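04/01/2023

Back at it after the break. Bit-na had the grippers charged and the list of tasks taped up before I'd got my coat off. Cups again. The plan says 215 good recordings from our table before the month is out and I still can't see what number 215 will teach the thing that number 15 didn't. The people at Brenari who set the target have never, as far as I know, stood here with a gripper in each hand for a morning.

The tumbler with the steel straw is the one I dislike most. Clear lid, milky slider, shiny metal, all the things a camera is worst at, and someone decided it should be in the set for exactly that reason.

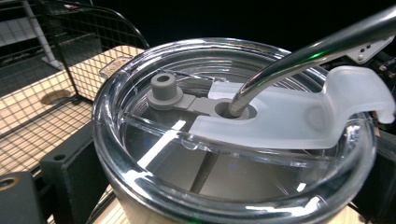
Aurelio thinks I am being unfair. His view is that the hard objects are the only ones worth paying us for, and that a model fed on plain blocks would fall over in the first real kitchen it met. Fine. But then why do plain blocks make up half the list? He went off to make tea at that point.

Did the approaches next. You start wide, close in slowly, don't hesitate. I hesitate. Marijke says hesitation is a habit and the model will copy it, so mine get thrown out more than hers do — 21 of them last time, which I thought was harsh.

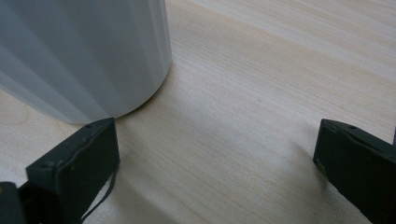 Then there is the business of doing it "naturally". The sheet uses that word four times. I have picked up cups all my life and never once thought about my wrist, and now I think about nothing else, so whatever we are storing away, it isn't how I pick up a cup at home. I said this to Hanneke in July and she wrote it down. The sheet stayed the same.

After lunch, both hands, basket and mug. Two grippers means twice the chances to knock something and my left is no good at all. Shoulders ache tonight.
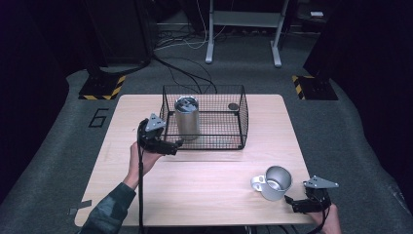
Table 6, both grippers, mug on its side.

Bit-na reckons we'll see the first trained version in a few weeks. I'd like it to put one mug the right way up while I watch. Must ask about the spare wrist strap.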